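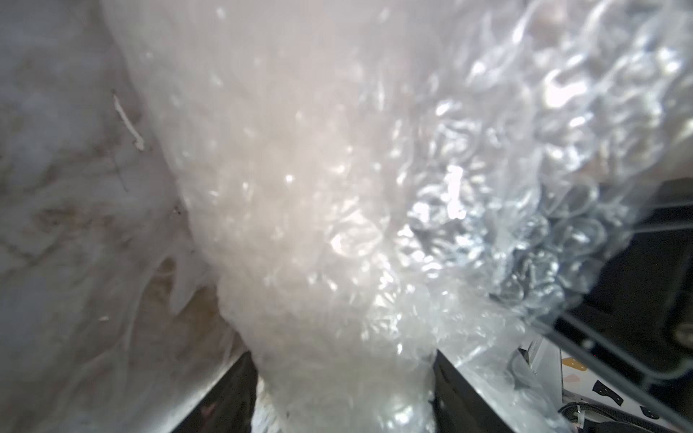
Bubble wrap, crumpled and bunched together at the bottom.

Praditthorpe and District Athletics Forum > Juniors and Parents > Moving up from 300 to 400

gultley_dad
My daughter is in her last season of running the 300 and moves up an age group after the summer. She has run one 400 so far, an open meeting at Karnton in April, and came home in 62 and a bit. She went off at her 300 pace and the last straight was horrible to watch. Her coach says leave it alone until winter. She wants to enter three more this season. Also does the 80 hurdles for the club when they are short.

Two questions. Is there any harm in her running a few 400s now, and what did other people's kids change in training when they stepped up?

lane8again
62 on a first go is fine. Let her race. You learn the event by running it badly a few times and it is better to do that when the result doesn't matter to anyone.

D. Wilczyńska
I coach the middle distance group at Praditthorpe so I see this from the other end. I would side with the coach. The 400 takes a lot out of a young athlete and if she does three of them in a short summer on top of league 300s and hurdles, she will be tired for the races she has trained for. One more at the end of the season would be plenty.

What did she do over the winter? Any cross country?

gultley_dad
She did the county cross country and two league ones, under protest. Mostly it was the sprint group, indoor circuits, then track from when the clocks changed. Nothing longer than 300 in a session as far as I know.

lane8again
Then that is the reason for the last straight. Nothing to do with pace.

D. Wilczyńska
Bit of both. If she goes through 200 at the speed she would in a 300 then nobody's winter is going to save her. Ask the coach if they have her split. Someone at Karnton usually takes them from the back straight.

hurdlemaribel
Maribel Flores here, my son went from 300 to 400 two years ago. What changed for him:

One longer session a week from October, usually 3 x 300 with a long rest, later 2 x 350.
Less gym than before, which surprised us.
He stopped long jump. Not because anyone told him to, he just ran out of evenings.

He lost a bit of his 100 speed the first winter and got it back the second. His first few 400s were all over the place and then there was one at Pawłowska Park where he ran the first half slower and finished two seconds quicker overall. After that he understood it.

I would let her do one or two. Three seems a lot with hurdles as well.

splitsandspikes
Going to disagree with most of this. We wrap them up far too much. When I was in that age group we would do a 200, an 800 and a leg of the relay in an afternoon and be back on the Tuesday session as normal. If the girl wants to race, enter her. Wanting to race is the thing most of them lose by 17 and once it has gone you don't get it back with careful planning.

D. Wilczyńska
Plenty of people who did that also stopped at 17, with bad shins. You remember the ones who were all right.

splitsandspikes
I was one of a group of nine and I can think of one bad injury, which was from football. I'm not saying race every weekend. I'm saying three 400s between now and the end of the season isn't going to hurt a fit teenager.

lane8again
Agree with that. It is three laps. She probably does more hard running than that in one PE lesson.

hurdlemaribel
She doesn't, not flat out. A session with rests is not the same as a race, they go to a place in a race they never go to in training. My son was sick after two of his and needed most of a week before he was himself again. He is not soft.

gultley_dad
Thanks all. To answer a couple of things. Karnton is a 40 minute drive for us so I'd rather not do it for fun. The other two meetings are at Gultley, one mid season and one right at the end.

I asked about the split and the coach had it written down. She went through 200 nearly a second faster than she normally would in a 300, never mind a 400. So she wasn't even at 300 pace, she was well over it. She says the girl outside her went off hard and she chased.

D. Wilczyńska
There you go. That is worth more than any session. Which lane was she in?

gultley_dad
Four. The girl in five ended up fourth.

lars_no_spikes
Skarphéðinn Bach, I help with the starts at Karnton and was there that night. For what it's worth there was a strong wind down the back straight behind them and into their faces coming home. Everyone went out too fast and everyone suffered for it. I would not read much into anybody's 400 from that meeting. The 200s were odd as well.

splitsandspikes
So it could be a 61 on a still day, with the same silly first half. Enter her for the Gultley ones.

D. Wilczyńska
Could be. I wouldn't put numbers on it for her.

nikola_a
Maybe a different view as I was that girl until fairly recently. I ran the 300 and the 80 hurdles as a junior, then the 400, and I now do the 400 hurdles for the university. If she likes hurdling at all please don't let it drop. I stopped for a season to concentrate on the 400 and getting my stride pattern back was the hardest thing I have had to do in the sport. She only needs ten minutes after warm-up a couple of times a week, even over low ones.

On the racing, my coach let me do two in my last summer as a 300 runner. The first was awful and the second was less awful. I was glad of both when I moved up and was suddenly in races with girls a year older.

gultley_dad
That's really useful, thank you Nikola. She does like the hurdles but thinks she is bad at them. She is put in as the B string whenever somebody is away and usually scores a couple of points.

nikola_a
Being willing to get over them at all puts her ahead of most of the 400 runners she will meet. Does she lead off both legs?

gultley_dad
No idea. I'll ask. I know she always complains about the second half of the race so possibly something is going wrong there.

hurdlemaribel
At our club nobody taught them the other leg until they had been hurdling for two years. It is worth asking for it now.

lane8again
Lech Jasińska used to run a Sunday hurdles session at Praditthorpe, open to other clubs. Is that still on?

D. Wilczyńska
It is, but only in the winter now. Starts again after half term, 10am, bring flats as well as spikes as the inside lanes get slippery. Message me nearer the time and I'll pass your details on. He takes anyone who turns up with a warm coat.

gultley_dad
Will do.

Had a talk with her and the coach last night. They have settled on the two Gultley meetings and no Karnton. She is doing the first one with instructions to let the others go for the first 200, and the league 300 the weekend after has gone to somebody else so she gets a rest. She isn't pleased about giving up the 300 but she agreed to it.

splitsandspikes
Two is better than none. I still think she'd have been fine with all three.

D. Wilczyńska
Sensible. Hope it's a still night. Let us know how she goes.

lane8again
Is the Gultley one entry on the night or online only? I've got one who might want the 800.

gultley_dad
Online, closes two days before. They did take a few on the night last year but only where there was a lane free.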